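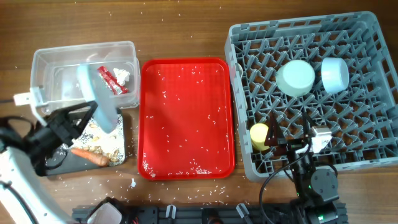
Rice is the worst of it, one of the Tokutbridge regulars told us when we asked what people dread after a shared lunch: it gets under everything, it sticks to the cloth, and you are still finding it at breakfast. We heard much the same from almost everyone who wrote in, and it has shaped the whole of this year's programme.

Cenine is delighted to announce the return of Clear the Table, our free season of kitchen tidying sessions, which opens at the Tokutbridge community kitchen in November. There will be 9 sessions in all, each lasting two hours, and every one of them starts with a table that needs sorting out. No slides, no lectures, just a proper mess and plenty of time to deal with it!

The tables are set up the way a real one looks after people have been cooking. Loose rice on the wood, a carrot left on the chopping board, a bin with a wrapper in it, a red tray, cups lying on their sides in the dish rack. Small groups decide together what to do first, and that is where the fun begins, as hardly any two households agree. Some people clear the big things away before they touch a crumb. Others can't bear to lift a tray until the rice round it has been swept up (and they will tell you why, at length).

Last season brought in 3278 visits across all our kitchens, far more than we had planned for, and the sessions on dry spills filled up first every time. So this year they get a whole evening to themselves. We'll be trying scoops, stiff card, damp cloths and the side of the hand on rice, lentils and chopped nuts, on bare wood and on trays with a raised rim. Bring your own favourite tool if you have one. We would love to see it.

Other evenings look at the dish rack and how to load it so that cups drain and don't roll about, at chopping boards and what to scrape where, and at the plastic tubs and bins that most of us own too many of. The Urquijo kitchen, which ran a trial of the rack session in spring, found that people stayed on well past the end to rearrange the cupboards as well. We are leaving extra time for that in Tokutbridge.

New this year is the Pisis sheet, a single page you can stick inside a cupboard door, with room to write down the order in which your own household clears up. It comes in large print and in a version for children, with boxes to colour in. Copies will be on the side by the sink at every session, and you are welcome to take a few for neighbours.

Sessions are open to anyone aged 8 and over, and children should come with an adult. There is nothing to pay and no need to book, though places round the tables go quickly, so please come a little early if you are in a group. Doors open at half past five and we start at six. Tea is provided. Aprons are too, but do wear something with sleeves you can push up.

Food used in the sessions that can't be eaten afterwards goes to the compost heap behind the hall.

Local papers and newsletters are welcome to reprint this notice in full or in part. Requests to visit a session should be sent to the Cenine press desk, marked Clear the Table.

Ends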